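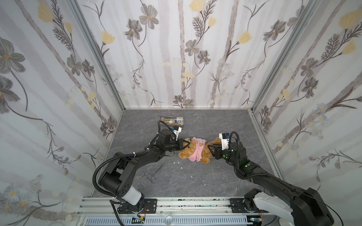

What do you do first when an arm grabs something soft and won't let go?

Hit the stop, then wait until both arms are dead still before your hands go anywhere near. Don't pull on the toy. Pulling loads the fingers and the fingers win.

Bench tips, two-arm cell, soft toy jobs. Updated 26/11/2024 after the grip fault. Add your own at the bottom.

The fault, short version. Left gripper got the close command, never got the open. Right one went on with its move. Two arms, one bear, both holding. Log says error 311 and nothing else useful. Halldóra Þrastardóttir hit stop before anything bent.

Getting a toy out

Stop button first. Not the pause on the screen, pause keeps the motors holding.
Support the arm with one hand before you cut power. Some joints sag when they lose it.
Open one gripper at a time, the one with less fabric in it first.
If a finger won't back off, use the release in the Naren menu, second page. Never a screwdriver between the fingers. We have a bent finger in the drawer from last January, go look at it.
Hoodies and drawstrings: check the cord isn't round a finger before you jog anything. Tuck it in or tape it down before the run.

Loose tools

Scissors and forceps on the floor of the cell are the real hazard. An arm sweeping low can shove one or pick it up by the loop. Anything not in use goes back in the steel tray.
Tray goes at the back, handles all one way if you have teh time.
Count not needed, just look before you restart. Both sides.

White bits

Fluff, paper scraps, whatever it is, get it up before the next run. Small stuff works into the rail grooves and you'll be at it with a toothpick.
Soft paintbrush for the grooves, then vacuum on low. Keep the nozzle off the little boards by the arm bases.
Packing tape wrapped round your hand, sticky side out, gets fuzz off gripper fingers. Power off for that one too.
Camera lenses: blower only. No sleeve.

Cables

Look at the loops on the outside of the arms. Should move freely, no rubbing at the wrist.
Cable ties snug, not tight. If the conduit is pinched, cut the tie and redo it.
Gripper ignoring open again? Reseat the connector before you blame the software. That cleared it for us 2 times out of 4, so not a cure. Still waiting to hear back from Bangash on the others.

Restarting

Home left, then right. Never both together after a fault.
Speed at 49 percent for the first run, hand on the stop the whole time.
Open and close each gripper empty before you put a toy back in.
If 311 comes back, leave it off and tag it. Dont keep clearing the error to get through the batch.

Seam check on the toy after: run a thumb along the ears and legs, thats where the fingers bite. Split seam, ladder stitch with doubled thread, knot hidden inside.

Spare finger pads are in the Flultwood box, top shelf. Last pair, so write it on the list if you take them.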